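Simulated demonstration gathering

Simulated demonstration gathering is the practice of recording example motions in a rendered room so that a learning system can copy them later. It is favored by groups that have more computer time than countertops. An operator steers the arm through a task, the software logs each joint position, and the attempt is kept or thrown out.

In the Verden method, every task is repeated with the lighting and the objects shifted between attempts. A session runs up to 60 attempts, by which point the operator has usually learned more than the machine.

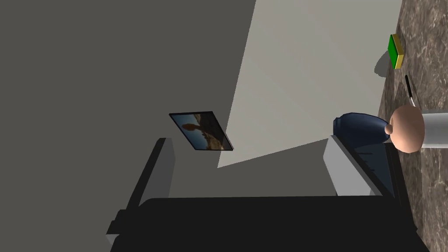 Wrist view in a simulated kitchen, gripper open and empty.

Views are stored at whatever angle the wrist happens to have, sideways included. Early versions of the Drollent toolkit turned them upright for human comfort — a kindness the learning system had not asked for, and one that spoiled 56 recordings before it was removed. Stretches with nothing in the fingers are also kept, as reaching for a thing takes up much of the work of holding it.

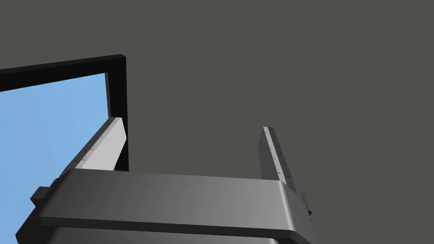
Agyeman objected that idle stretches should be trimmed before training, on the grounds that a system shown enough hesitation will become very good at hesitating. The Ikis format settles the matter by allowing 3 seconds of it.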